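Flenduvum build log: grasp tuning, before the April demo

21 January 2019

The club is now most of the way through the pick-from-bowl task, and I want to write down where the controller stands before I forget which changes mattered. Last term's notes were spread over three notebooks and a chat thread, and I lost an evening to that.

For anyone new to the log: Flenduvum is the name of our code, not the arm. It takes a target point, plans an approach, closes the gripper, lifts, and moves to a drop point. The task for April is to take one piece of fruit out of a bowl and put it on a plate without moving the bowl. Ultan McGrath wrote the scoring script. A run fails if the bowl shifts, if the fruit is dropped, or if anyone touches the stop button.

We started on foam blocks. Foam blocks are easy. They are all the same size, they compress evenly, and they don't care which way the fingers come in. Bananas have a long axis, a curve, and neighbors. The first planner came straight down from above and treated the top banana as a box. The box was wrong at both ends, so one finger would land on the fruit below and the arm would report a good contact when it had none.

The current planner does the following. It fits a curve to the upper edge of the top banana, picks a point near the middle of that curve, and turns the wrist so the fingers close across the fruit. The approach is tilted, which gives the lower finger a way past the rim. Tilt is capped. Beyond the cap the forearm gets too close to whatever else is on the table.
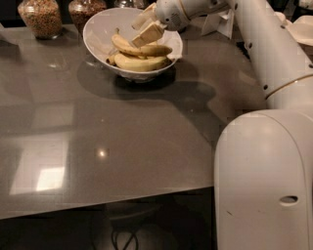
Closing force is the other half of the problem. The old code closed to a fixed width and stopped. That works if you know the width. We now close slowly until the motor current rises above a threshold, hold for a short time, and check that the current has not dropped. If it has dropped, the fruit has rolled and the arm opens and backs out along the same line it came in on. Backing out along the same line sounds obvious, but the first version went straight up from wherever it was and caught the rim twice in one session.

The threshold was set by hand. Units are raw counts from the driver board, and the value in the config file is 781. It will not transfer to another gripper. Please do not round it to 800 because it looks nicer - somebody did, and we bruised a lot of fruit.

Lighting is still a nuisance. Glossy surfaces give the curve fit bright edges that have nothing to do with the fruit. Brennan's patch masks anything outside the bowl's outline before fitting, and that got rid of most of the bad targets. It does not help with reflections inside the bowl. A matte cloth would, but the rules Rimberg sent us say the table stays bare, so that is that.

Open items:

Speed. A full cycle is over 8 seconds longer than I would like, nearly all of it in the slow close.

Wrist turn. Two of the joint limits are still set too tight from the foam block days. I want them loosened and tested at low speed first.

Logging. The Larkuseck branch writes current and joint angles to the same file with different clocks. Merge it after the clocks are fixed, please, and leave the old log format readable for the plotting script.

Ultan has asked for four clean runs in a row before we freeze the code. The best we have is two. I will post the current plots once I have relabeled the axes.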